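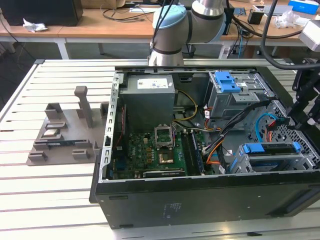
侧放的台式机机箱，侧板已取下。

把十几年的文件收拢到一处

2020年9月5日

Drurix 十月关站的通知发下来以后，我拖了两个星期才开始导出。账号是刚工作那年注册的，里面有日记、读书摘录、租房时候的水电记录、给朋友写了没发的信，还有一大堆只有标题没有正文的草稿。导出页面写着总数：2,920 条。看到这个数字我就又关掉了页面，过了一天才回来点“开始”。

这篇记一下我怎么整理的，哪些办法后来改掉了，哪些还在用。没有教程的意思，每个人攒下来的东西不一样，照搬多半不合适。

先说导出。Drurix 给的是一个压缩包，里面每条笔记一个网页文件，文件名是一串数字，附件另放一个文件夹，文件名又是另一串数字。笔记和附件之间的对应关系写在网页文件里，打开能看到图，挪动位置图就没了。我第一次没注意，解压以后顺手把附件夹拖到别的地方，结果所有带图的笔记都成了空框。重新解压一遍就好，但那天晚上已经改了几十个文件名，全部白改。

所以第一件事是把原始压缩包原样留着，不解压，不改名，放到一个叫“原件”的文件夹里，设成只读。之后不管怎么折腾，都在另一份上折腾。

然后是其他地方的东西。除了 Drurix，我还有：

Zudside 上的博客，写了四年，停更很久了，网站还开着，后台偶尔登不上去。
Flirano 网盘，免费额度是 50 GB，早就满了，满了以后就没有再往里放过东西。
旧手机里的照片和短信。
父母家一个鞋盒，装的是证件复印件、毕业照、几封信，还有我爸记账的小本子。
邮箱。

邮箱我这次没动。里面绝大部分是通知和广告，真正有用的往来信件很少，搜索也方便，先放着。

Zudside 的博客没有导出功能，至少我没有找到。我是一篇一篇打开，复制到文本文件里，评论也一起复制下来。一开始想只留正文，复制了几篇以后发现评论比正文好看。那几年常来留言的有五六个人，名字我现在都还认得，内容大多是闲话，问我楼下那家面馆搬走没有，说他们那边下雪了，推荐一本书，过了半个月又回来说书看完了觉得后半本不行。正文里我写的那些感想，现在读起来很多地方别扭，有几篇语气很冲，像在跟谁吵架，也不记得是跟谁了。评论没有这个问题。

复制用了三个晚上。中间有一篇的评论特别长，翻到最后是两个读者在讨论怎么腌萝卜，一个说要先晒，一个说不用晒，来回十几条，我自己一句话都没有插。这一篇我也完整留下了，单独存了一份放在菜谱里。

Flirano 里的东西最乱。文件夹叫“新建文件夹”“新建文件夹2”“临时”“临时_新”“整理中”“待整理”“以后整理”。“以后整理”里面还有一个“以后整理”。我以前大概每隔一年会下一次决心，新建一个文件夹，把桌面上所有东西拖进去，然后就算整理完了。同一份简历存了很多遍，文件名从“简历”到“简历最终”到“简历最终改”，打开看差别只在一行电话号码。

这种重复文件，我开始是逐个对比，想留下最新最全的一份。做了一个下午，只清掉一个文件夹，人已经很烦躁。后来换了办法：同名或者名字相近的，只看修改日期，留最晚的那个，其余的放进一个叫“重复”的文件夹，暂时不删，等过一阵再说。到今天为止我没有从“重复”里找过任何东西。

接下来是分类。这是我返工最多的地方。

第一版我按主题分，工作、学习、生活、照片、财务、健康、旅行，下面再分小类。看着很整齐，用起来不行。一份出差时写的日记，放工作还是旅行？体检报销的单据，放健康还是财务？每个文件都要想几秒钟，几千个文件想下来，脑子就钝了。而且我发现自己今天想的和昨天想的不一样，同一类东西分到了两个地方，等于没有分。

第二版按年份分。一年一个文件夹，里面不再细分，文件名前面加上日期，例如 20130512_房租收据。这样就不用想了，看日期就行。找东西的时候，我多半记得那是哪一年前后的事，住在哪个房子，在哪里上班，翻两个文件夹总能找到。实在记不得就用搜索。

第二版一直用到现在，只加了两个例外。一个是证件和合同，单独放，这些东西要用的时候都比较急，不能慢慢翻。另一个是菜谱，菜谱和年份没有关系。

没有日期的文件怎么办，我的处理是猜。修改日期如果可信就用修改日期，不可信就看内容。有一篇日记没有日期，只写了“今天搬家，下雨，沙发进不了门”，那就是搬到河边那个房子的那天，租房合同上有起租日，往前推一两天。猜的我会在日期后面加一个字母 c，提醒自己这个不准。加 c 的有不少，主要集中在刚工作那两年，那时候我什么都不写日期，可能觉得自己会一直记得。

鞋盒里的东西要扫描。家里有一台 Bozkurt 的平板扫描仪，是从前办公室处理旧设备的时候买下来的，速度很慢，扫一张要等一会儿，好处是不挑纸，薄的皱的都能放。我周末回父母家，把盒子搬到餐桌上，一边扫一边跟我妈聊天。她对分类没有兴趣，但是每一张都要拿过去看，看完要讲。毕业照上第二排那个戴眼镜的同学，我已经叫不出名字，她能说出来，还记得他家住在菜场后面，他妈妈做裁缝。

我后来干脆把手机放在旁边录音。录了两个多小时，里面有扫描仪的声音，有水壶的声音，还有我爸在隔壁房间问谁动了他的剪刀。回来以后听了一遍，把提到照片的地方写成文字，和扫描件放在一起。照片本身几乎没有信息，背面大多也是空白，没有这段录音，再过些年就只是一群不知道是谁的人站在台阶上。

我爸的账本扫得最仔细。本子很小，一天一行，买米多少，买煤多少，给我交学费多少。字写得工整，偶尔有一行划掉重写。有一个月几乎每天都有“车费”，我问他那个月去哪里了，他说医院，我奶奶住院。这件事我知道，但我一直以为她只住了几天。

扫描参数没有讲究太多，文字用灰度，照片用彩色，分辨率选中间那一档。网上有人主张一律最高，我试过一张，文件大得打开都费劲，没有必要。信件正反两面都扫，信封也扫，邮戳上的日期用来命名正好。

扫完以后原件照样放回鞋盒，鞋盒照样放回柜子。我妈问那你扫它做什么，我说万一漏水呢。她想了想，把鞋盒从下面一层挪到了上面一层。
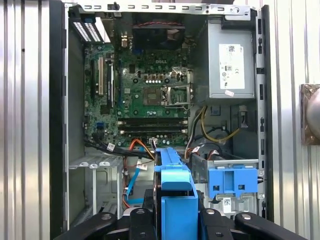
Kheri Ondieki 看了我发在群里的目录截图，回复说年份文件夹没有问题，但是每年应该放一页说明，写清楚那一年住在哪里、做什么工作、来往最多的是谁，“你现在觉得看一眼就知道，二十年后你看到 2011 三个字母都没有的文件夹，跟看别人的一样。”数字不是字母，这句话有点语病，意思我明白。

我照着做了。每年一个文本文件，放在文件夹最前面，几行字。写起来比预想的难。有几年可以一口气写满一页，有几年坐在那里想不出发生过什么，只好打开照片和日记翻，翻完写下：还在原来的公司，冬天感冒了很久，养的绿萝死了。这样的年份居然有连着三年。当时并不觉得空，每天也挺忙的。

写说明的时候顺便改正了一些记错的事。我一直跟别人讲，我是辞职以后才开始学游泳的，讲了很多次，还讲出了一套道理。翻到当年的收据，游泳卡是辞职前半年办的，办了以后只去了几次，辞职那年一次也没去。以后不能再这么讲了。

说说备份。这部分我做得比较保守。所有整理好的东西一共存 4 份：平时用的电脑上一份，移动硬盘两份，Flirano 上一份。两块移动硬盘一块放在家里，一块放在父母家，每次回去的时候带新的过去，把旧的换回来。这样两块硬盘的内容会差一段时间，我能接受。

Flirano 那一份只放文字和证件，照片太大，放不下，也不想为此付钱。文字加起来没有多少，十几年写的所有东西，体积还不如一段手机录像。

有人会问为什么不全部放在网上，省事。我以前就是这么想的，所以才会有 Drurix 这件事。公司关站给了几个月时间，通知也写得清楚，已经算负责。更早的时候我用过一个相册网站，有一天打开就是空白页，里面放过什么我现在也列不出来。列不出来，所以也谈不上多难过，只是偶尔想起某次出去玩拍过照片，到处找都没有，就知道是在那里面了。

检查也要做。我给自己定的是每半年挑几个文件夹，从每块硬盘上随便打开一些文件，看能不能正常显示。文件在那里不等于能打开。这次整理就碰到几个早年的文档，格式太老，现在的软件打开是乱码，换了两三个软件，最后只救出文字，排版全丢了。所以新存的东西我都用最普通的格式，纯文本，常见的图片格式，别的不用。

再说删除。整理之前我以为会删掉一半，最后删得很少。真正删掉的是这几样：下载的安装程序，网上到处都有的电影，给别人帮忙时候传过来的他们公司的文件，还有一些截图，完全看不出当时为什么要截。

日记没有删。有几段读起来很难受，写的是跟一个朋友闹翻的那个秋天，每天都在写，翻来覆去地讲自己多有道理。我把鼠标移到上面停了一会儿，还是留着了。读到后面能看出来，大概从第三个星期开始，写的人自己也没有那么肯定了，只是嘴上还没松。这些当时肯定意识不到。

我和那个朋友后来没有恢复来往。整理完那一年，我想过要不要写封信给他，草稿存在今年的文件夹里，目前就是草稿。

没有标题也没有内容的空白笔记删了。只有标题没有正文的留着，因为标题有时候很有意思，例如“关于楼上的人为什么总在半夜搬椅子”，下面一个字都没有。那个楼上的人我到搬走也没有见过。

最后写几条具体的，给正好也在做这件事的人参考：

每次不要做太久。我一般做一个小时就停，超过这个时间就开始乱放。

读到有意思的可以读，但是先把它改好名字再读，不然读完就忘了自己做到哪里。

日期格式定下来就不要改，年月日连着写，排序的时候不会乱。

不确定要不要的，放进一个单独的文件夹，写上放进去的日期，先过一年。

家里老人的东西，人在旁边的时候做。这条最好不要等。

导出以后先别急着注销账号，打开抽查一遍，带附件的多看几条。我就有三条录音没有导出来，是回到网页上一条一条另存的。

目前剩下没有做的是旧手机里的短信，还有大学时候的几盘磁带。短信导出来是一个很长的表格，联系人只有号码没有名字，要对着旧通讯录一个个查。磁带手头没有机器放，我舅舅说他那里好像有一台，要去阁楼上找，找到了给我打电话。标签上写的是英语听力，但有一盘我记得录过同宿舍的人唱歌，不确定是哪一盘，得都听一遍。

Drurix 的账号我打算留到关站那天再看一眼。首页右上角有一个“写新笔记”的按钮，现在还能点，点开以后也还能写。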